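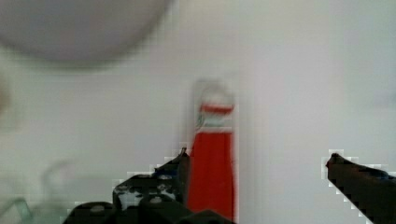
Letness gripper, wrist camera view, with a red bottle between the jaws.

Letness two-finger gripper: frequently asked questions
Last revised October 12, 2024

What is supplied in the kit?
The gripper body, two fingers, the wrist camera with its bracket, one cable for power and data, and a mounting plate. Arm, controller and power supply are ordered separately.

Which arms will it fit?
The standard plate fits the Pekau arm in both lengths. Plates for other arms are drilled to order from a drawing of the flange. Send the drawing to Csaba Bognár at the Gretholm workshop and allow 6 working days.

How wide do the jaws open?
156 mm between the finger pads at full stroke. Objects wider than 140 mm should be tested before use, as there is little room left for error in the approach.

Do both fingers have to touch the object at the same time?
No. The fingers are driven together, but an object is often off centre when the jaws start to close, so one finger can be beside a bottle while the other is still well clear of it. With a light object, the first finger pushes it across until the second meets it. With a heavy object, set "centre before close" to ON and the arm will shift sideways instead.

Can it handle bottles?
Yes, if they are upright and the pads meet the straight part of the body. Avoid gripping on a shoulder or cap. Soft plastic bottles need a force setting of 3 or lower.

Can it handle clear glass or clear plastic?
With limits. The fingers hold both well enough, but the camera software finds clear edges less reliably than coloured ones. Place clear items at taught positions and do not rely on automatic finding.

Why are near objects out of focus in the camera view?
The lens is fixed. Items very close to the camera will appear as soft shapes without detail. Moving objects may also smear slightly. Neither is a fault.

Why do dark edges look stepped or blocky?
The live view is compressed to keep delay low. Select "full quality" in the camera menu for still pictures. The frame rate drops while this setting is in use.

How often does it need servicing?
Check the finger screws after the first 1,000 cycles and again each March with the yearly inspection. Replace the pads when the groove pattern is no longer visible. Do not grease the slides.

What does it cost?
The kit is 3,915 euros before tax and delivery. Spare pads are sold in pairs.

Can I try one before ordering?
Loan units are sent out from Breathnach for two weeks. Contact Muireann Keogh with the arm model, controller version and a short list of the objects to be handled.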